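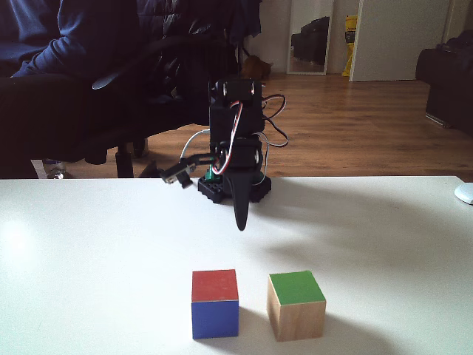 Plelico ist ein studentisches Projekt, in dem Teilnehmerinnen und Teilnehmer einen kleinen Roboterarm aus Modellbauservos aufbauen, programmieren und für einfache Greifaufgaben mit Holzwürfeln einsetzen. Es wird als Wahlkurs der Hochschule Bruvurby angeboten und von einer studentischen Arbeitsgruppe begleitet. Der Name bezeichnet sowohl den Kurs als auch den abschließenden Wettbewerb, der jeweils im August stattfindet.

Geschichte

Der Kurs geht auf eine Übung zur Regelungstechnik zurück, die Mackenzie Marchand an der Hochschule leitete. In der Übung wurden einzelne Servos über Potentiometer angesteuert, eine Verbindung zu einem vollständigen Arm war nicht vorgesehen. Amado Policarpio, damals Student im vierten Semester, schlug vor, die vorhandenen Servos zu einem Arm zusammenzusetzen und die Übung auf ein ganzes Semester auszudehnen. Die erste Durchführung trug noch den Titel »Praktikum Kleinrobotik«. Die Umbenennung erfolgte ein Jahr später, als der Kurs auch für Studierende außerhalb der Elektrotechnik geöffnet wurde.

In den ersten Semestern arbeiteten die Gruppen ausschließlich im Labor der Hochschule. Später wurde die Ausleihe eingeführt, so dass die Arme auch zu Hause auf einem gewöhnlichen Tisch betrieben werden können. Die Aufgabenstellung wurde dafür angepasst: Eine feste Verschraubung mit der Tischplatte wird nicht mehr verlangt, und die Beleuchtung ist nicht vorgeschrieben.

Aufbau des Arms

Der im Kurs verwendete Arm besteht aus schwarzen Servohaltern und Servomotoren auf einer quadratischen schwarzen Grundplatte. Die Kabel werden außen am Arm in Schlaufen geführt, damit sie den Bewegungen der Gelenke folgen können. Eine kleine Platine verteilt die Signale an die einzelnen Servos. Zu kurz bemessene Schlaufen gehören zu den häufigsten Fehlern beim ersten Zusammenbau, weil sie das obere Gelenk in der Endlage blockieren.

Die Ansteuerung erfolgt von einem Computer aus über die Kurssoftware Samonte. Sie nimmt Gelenkwinkel entgegen und speichert Bewegungsfolgen als Textdatei. Eine Folge darf in der Wertung höchstens 792 Zeilen umfassen. Die Begrenzung wurde eingeführt, nachdem mehrere Gruppen Bewegungen in sehr kleinen Schritten aufgezeichnet hatten und die Übertragung dadurch ins Stocken geriet.

Aufgaben

Gearbeitet wird mit Holzwürfeln, deren Flächen teils bemalt und teils naturbelassen sind. Die Grundaufgabe verwendet 2 Würfel, die mit geringem Abstand nebeneinander auf einer hellen Fläche liegen. Der Arm soll einen davon greifen, ohne den anderen zu verschieben, und ihn an einer vorher festgelegten Stelle ablegen. In der erweiterten Aufgabe muss zusätzlich eine bestimmte Farbfläche nach oben zeigen. Da die Farben auf verschiedenen Seiten der Würfel angebracht sind, ist hierfür meist ein Umgreifen nötig.

Abgenutzte Kanten an den Würfeln gelten nicht als Mangel. Ersatz erhalten die Gruppen nur, wenn eine Farbfläche nicht mehr eindeutig zu erkennen ist. Wer zusätzlich eine Kamera einsetzt, muss mit Spiegelungen und Schatten auf der Tischfläche umgehen – ein Teil der Gruppen verzichtet deshalb auf die Bilderkennung und gibt die Positionen von Hand ein.

Wettbewerb

Der letzte Wettbewerb fand am 29. August in den Räumen der Hochschule statt. Gewertet werden die benötigte Zeit, die Genauigkeit der Ablage und die Dokumentation. Insgesamt sind 1.000 Punkte erreichbar. Berührt der Greifer den falschen Würfel, wird der Versuch abgebrochen und kann einmal wiederholt werden. Änderungen an der Bewegungsfolge sind zwischen beiden Versuchen erlaubt, Umbauten am Arm hingegen nicht.

Die Gruppe Dundard gewann mit einer Lösung, bei der die Würfel seitlich angefahren wurden. Ihre Dokumentation wird seither im Kurs als Lesestoff ausgegeben.

Lehre und Bewertung

Plelico wird als unbenotete Studienleistung angerechnet. Verlangt werden ein lauffähiger Arm, eine kommentierte Bewegungsfolge und ein kurzer Bericht. Die Teilnahme am Wettbewerb ist freiwillig. Programmierkenntnisse werden nicht vorausgesetzt, eine Einführung in Samonte findet in den ersten Wochen statt.

Von Studierenden wurde wiederholt bemängelt, dass die Fehlersuche an der Verkabelung einen großen Teil der Arbeitszeit beansprucht. Marchand hält den Aufwand für vertretbar und verweist auf den Kursinhalt, zu dem die Verkabelung ausdrücklich gehört. Policarpio betreut inzwischen die Ausleihe und pflegt die Bauanleitung.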